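丹德堡钣金厂开放日走访记

发布于 2024年11月 栏目:车间见闻

先交代一下立场:我们厂做外协折弯,Dandberg 也做外协折弯,两家抢过同一批配电柜的单子,他们赢了。所以收到开放日请柬的时候,我的心情大概相当于前男友收到婚礼请柬,想看看菜,也想看看新郎。

厂子在工业区最里头,接驳车从地铁口开过去30分钟,司机一路放相声,放到包袱处正好进隧道,信号断了。车上坐的多半是同行,互相打量胸牌,看清楚以后再把自己的胸牌翻过去。有一位大哥全程抱着保温杯看窗外,下车时我才发现他是我们的板材供应商,Fultia 的销售。他也装作不认识我。我们上个月还欠他一笔款,他这样做是体面的。

签到处发了一双防砸鞋套、一副耳塞、一只布袋,布袋里有宣传册和一把印着公司名的钢尺。钢尺我回去拿我们的量块比过,准的。这一点让我有些失望。

欢迎词由销售总监讲,中间用了四次“赋能”。讲完放片子,片子里折弯机在夕阳下工作。我干这行这么久,没见过哪台折弯机能晒到夕阳,厂房的窗户都开在另一面。

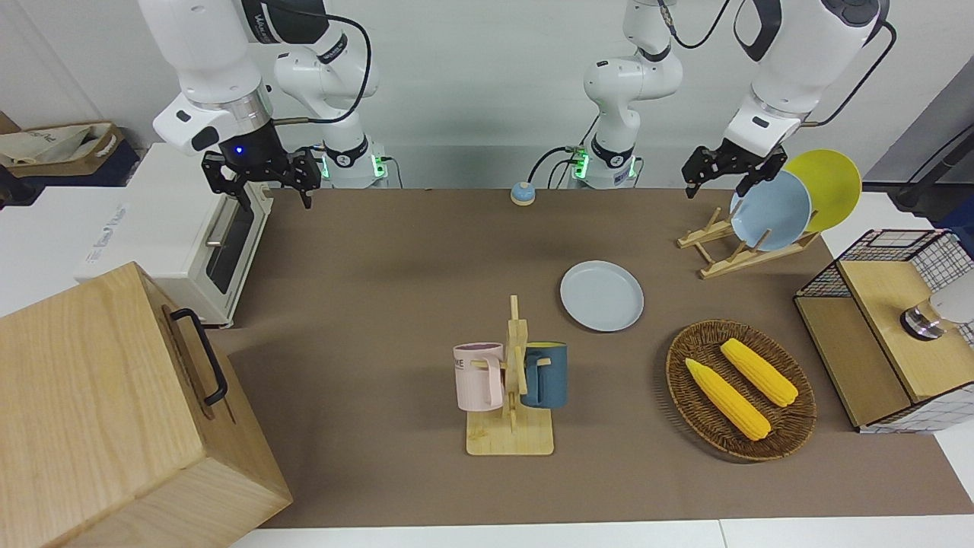

折弯区:主角是模具柜

带我们这组的是工艺主管 Panagiotis Đorđević,普通话讲得比我利索,就是把“压边”念成“鸭边”,讲了一上午鸭边,后来我们全组都跟着这么叫。他进车间第一件事是绕过那台最贵的新机床,直接走到一排灰色柜子前面。

“机床你们都会买,”他说,“柜子你们都不会。”

这话很招人烦,可惜说得有道理。外协厂的活杂,上午两毫米的冷板支架,下午5毫米的底座,中间再插一单不锈钢面板,表面还不许有压痕。真正压板料的时间没多少,钱都花在换模上,而换模的时间又有一大半花在找模具上。我们厂找模具的流程是这样的:先去架子上看,没有;再去隔壁机床看,没有;再喊一声老魏,老魏从工具箱底下抽出来,还要埋怨你为什么不早说。

Dandberg 的柜子里一共登记了181件分段模具,上模在上,下模在下,每件在端面刻了号,抽屉底板按轮廓挖了槽。少了哪件,槽就空在那里,很难看,像缺了颗门牙。他们用的管理软件叫 Stanisis,扫一下工单,屏幕上给出装模顺序和抽屉位置。我趁人不注意按了一下“历史记录”,看到有一件鹅颈模上周被借走,到现在没还。我心里顿时舒坦许多。

问到刻号会不会影响强度,他说刻在非受力面上,深度很浅,模具厂也认可这种做法。问到软件多少钱,他说请咨询销售。问到挖槽的底板谁做的,他说自己做的,激光切的边角料,挖坏了好几版。最后这个答案我记在了本子上,前两个没记。

先试后折,还是先折后骂

第二站是首件检验。一块 L 形支架,折两刀,九十度,看上去谁都会。Panagiotis 让我们组推举一个人上机,大家一致看向那位抱保温杯的大哥,大哥说他是卖板的,不负责让板弯。于是推了我。

我用他们的程序折了一件,量出来开了口,角度偏大。他不说话,换了一块板,同样的厚度,同样的牌号,同样的程序,再折,角度又变了。原来两块板取自不同炉号,他故意的。回弹这种事,教科书上一个公式,车间里一肚子火。他们的做法是每换一捆料就先折一条试片,量完把修正值填进程序,试片用记号笔写上炉号,挂在机床边上。

我们厂也有试片,通常折完就踢到机床底下,年底一起卖废铁。

说到这里,卖板的大哥终于开口了,讲了一段轧制方向对折弯的影响,讲得相当好,全组都在记。末了他补了一句,说有些客户下料的时候为了省板,把零件横着竖着乱排,折裂了又来投诉板材。他说这话时没有看我。谢谢他没有看我。

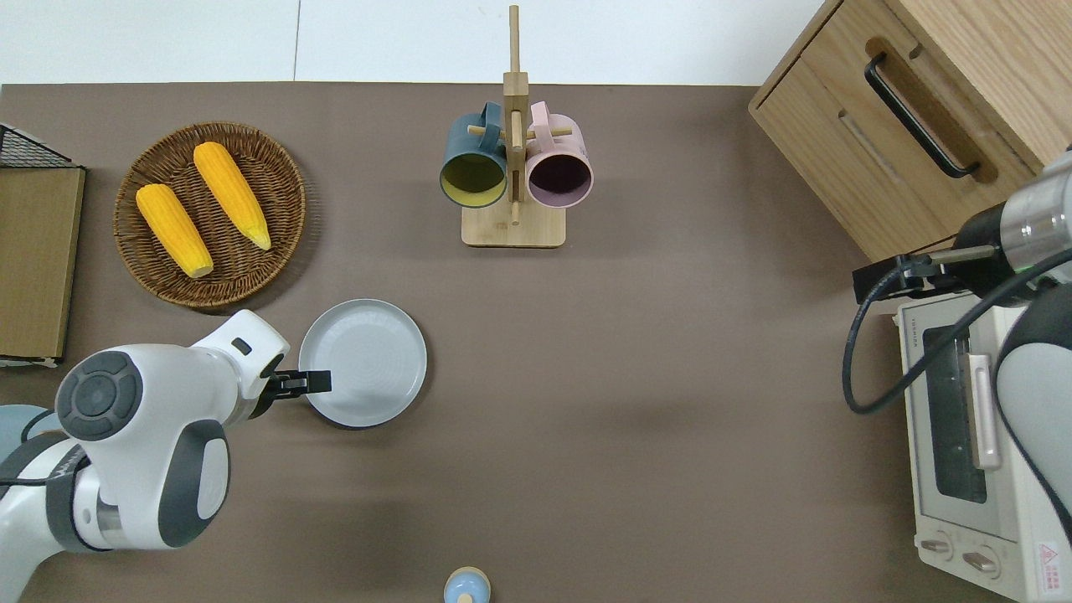

折弯件在工序之间怎么放,是下午那场座谈吵得最凶的题目。折好的件有角有边,摞起来互相刮,散着放又占地方,叉车一颠,前面挣的精度全还回去了。有人主张统一做周转箱,有人主张按零件做专用架,还有一位来自沿海的老板主张“工人自己会放”,被大家用沉默否决了。我是专用架一派的。看看照片里那只木头杯架,一块方底座、一根立柱,造型毫无野心,可谁见了都知道该往上挂什么,用不着贴作业指导书;旁边藤编篮子里的两根玉米,斜是斜着,好歹彼此平行,我们厂的支架要是能躺成这个样子,喷涂那边的返工单能薄一半。Panagiotis 听完我的高论,问我专用架换产品以后怎么办。我说改。他问谁改。我喝了口水。

他们现在的办法是折中的:底盘通用,上面插可拔的隔杆,杆上套一截旧气管防刮。隔杆间距跟着工单走,折弯工推车来之前,配料员先插好。听着简单,他说推行的头一年,配料员和折弯工见面不打招呼。后来把两个岗位对调了半个月,关系才恢复到能一起抽烟的水平。这个办法宣传册上一个字没提,我认为比宣传册值钱。

Kos 线,以及一顿午饭

按时间顺序午饭应该写在前面,不过它确实没什么可写的,盒饭,鸡腿偏咸,汤是免费续的。吃饭时同桌聊的都是付款周期,气氛像病友会。

饭后参观的是他们今年5月投产的 Kos 线,也就是宣传片里沐浴夕阳的那条。从上料、冲剪到折弯连在一起,中间走滚道,专吃批量大的柜体侧板。线很漂亮,地面也干净,黄线画得比停车场还直。现场演示跑了一批侧板,前面很顺,后来一块板在滚道转弯处卡住,警示灯亮了,讲解员继续微笑,背后两个穿灰工装的师傅小跑过去,一个按复位,一个用手掌把板轻轻一拍。板就走了。

我特别喜欢那一拍。力道、角度都很讲究,一看就是拍过很多回的。旁边有人问这一步有没有写进操作规程,讲解员说我们会持续优化。

我私下问师傅,换一种侧板要多久。他报了个数,又回头看看讲解员,补充说那是顺利的时候。再问不顺利的时候呢,他说那就看谁值班。这和我们厂完全一致,说明行业是有共性的。

适不适合我们?我算了一路。他们有两家长期客户撑着这条线,每天排2个班,订单形状几乎不变。我们的订单本子翻开来,每一页都像另一家公司的。把这样一条线放进我们厂,它最大的用途是接待参观。

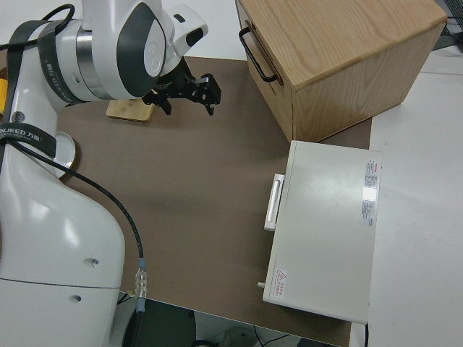

提问环节摘录

问的人很多,挑几条有用的记下来,答的都是 Panagiotis。

关于小批量报价:换模时间单独列一行,不摊进单价。客户看见这一行会吵,吵完有一部分人会主动把两张图纸的折弯半径改成一样。另一部分人会去找别家。他说到别家的时候,朝我们这边客气地点了点头。

关于老师傅:他们把老师傅的修正值录进了程序备注,头几个月录进来的全是“看着办”“少一点点”。后来规定备注只能填数字,有人填了零,一直填零。最后是让徒弟站在旁边抄,才抄到真的。

关于不锈钢面板的压痕:下模上垫保护膜,膜破了就换,别心疼。有人问能不能翻面再用,全场都笑了,我也笑了,笑完想起我们厂就是翻面再用的。

关于失败:有位同行问他们最贵的一次报废是什么。他想了想,说是一批门板,图纸上的折弯方向标注了“向内”,设计、工艺、折弯三个人对“内”各有见解。现在他们的首件单上附一张立体图,折弯方向用箭头画,文字一律不认。

回来以后

开放日四点结束,合影,没拍到我,我在还耳塞。接驳车上相声接着放,还是原来那一段,这次包袱听到了,不好笑。

回厂后第二天,我拿激光切的边角料给我们最常用的那个抽屉挖了底板。挖反了,左右是镜像的。老魏看了半天,说挺好,翻过来用。翻过来以后尺寸确实对得上,就是毛刺朝上,已经安排人去磨了。

试片也开始写炉号了,暂时只有一台机床在写。专用架的方案我画了草图,交上去,批示是“谁改?”。不知道他们是不是通过气。

Fultia 那笔款,财务说这周付。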